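Search this site: Enter keyword Go

Flamar Patient Transport Opens Night Desk in Landadov

August 21, 2023

The medical transport company Flamar has opened a night desk in Landadov, so families can now arrange a patient transfer at any hour. Before, calls after 10 p.m. were sent to the office in Padilla, and callers often had to wait until morning for a confirmed vehicle.

The new desk works with two ground ambulances and one small plane, which stays at the Hoter airfield. The flight from Hoter to Padilla is 353 kilometers. By road the same trip takes most of a day, and in February the mountain part is sometimes closed.
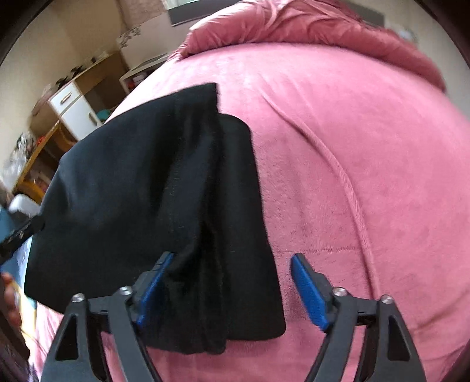 A black garment on a pink bedsheet.

"The family should call us first and pack second," said Boonmee Phuthong, who manages the night desk. He asks relatives to prepare the medical papers, a list of medicines and one soft bag. On the plane the bag can weigh up to 8 kilograms – hard suitcases are not accepted.

Flamar says it made 644 transfers last year, and 60 of them were by air. A nurse travels with every patient. For air transfers a doctor is also on board, and one relative may come without extra payment.

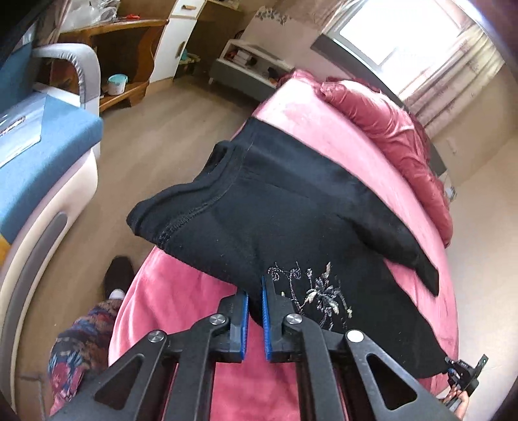

Black clothing with long sleeves, laid out on the bed.

The booking fee for a ground transfer at night is 2,000 in local currency, the same as in daytime. The price of a flight depends on the condition of the patient and is given by phone before the booking. Payment by card is possible, but the company does not yet work directly with insurers.

The desk is on the ground floor of the bus station building in Landadov, next to the pharmacy.

Comments (3)

marta_k
Is oxygen included in the price or do we pay it separately?

Old Padilla Road
Good news for us. Last winter we waited until 9 in the morning for my father.

jensu
One bag of 8 kg is enough for the patient, but does the relative get a bag too?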